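Chapter 5
Planning and Paying for Gripping Equipment

By the end of this chapter you should be able to draw up a parts list for a gripping station, put a price against each line of it, and say which costs come once and which come back every year. You will need the load tables from Chapter 4. The worked budget in section 5.3 uses the same packing line at the Vullstead works that we met there.

5.1 Start with the part

Most budgets for handling equipment start with the arm, as it is the largest single price on the quotation. The arm is often the easiest thing to choose. Reach, payload and repeat accuracy are printed in every catalogue, and two makers' figures can be laid side by side in an afternoon. The gripper is harder. Its cost depends on the parts it must hold, and a buyer who has not written those parts down cannot ask for a sensible price.

At Vullstead the first parts list ran to 35 items. Nine of them were flat and gave no trouble. The rest were round, and several of these were polished metal with a rim wider than the body below. A round part touches a flat finger along a narrow line, so the force is carried by a small area. Polished steel also marks easily. Both facts belong in the request for quotation, with the weight and the largest and smallest diameters.

Fingers should be listed apart from the gripper body. They wear, they are changed when the product changes, and they are usually paid for out of a different budget. If the fingers are bolted on, ask whether the holes have metal inserts. Threads cut straight into a plastic finger may not last through many changes, and a finger that will no longer hold its screw has to be bought again.

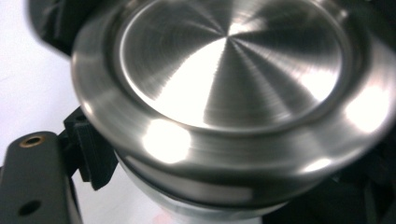 Bundgaard wrote in reply to an early draft of this section that the advice on fingers was sound but came too late in the process. By the time a firm asks for finger prices, the letter went on, it has normally signed for the gripper body, and the choice of finger is then limited to whatever fits. Bundgaard would have the two quoted together, on separate lines of the same sheet, before any order is placed.

We have followed that order in the exercises. It costs the buyer nothing to ask, and suppliers who will not split the price are worth a second question.

5.2 One-off and returning costs

Table 5.1 sets out the Vullstead station as first planned. The gripper body, a Grida two-finger model, was put down at 1873 pounds. A pair of fingers was 189 pounds. Looking at those two lines alone, the fingers seem hardly worth a discussion. The plan allowed for 5 pairs a year, though, and over two years the spend on fingers passes the price of the body.

Returning costs of this kind are easy to miss - they are small, they fall in different months, and they are often ordered by the shop floor without reaching the project file. The Cerham method, used in the rest of this chapter, gives each returning cost its own row and carries it forward for the full planned life of the station.

Before reading on, take a station you know and write down every item on it that touches the product. Put a price and a yearly quantity beside each. Leave a blank where you do not know the figure - the blanks will be needed in section 5.3.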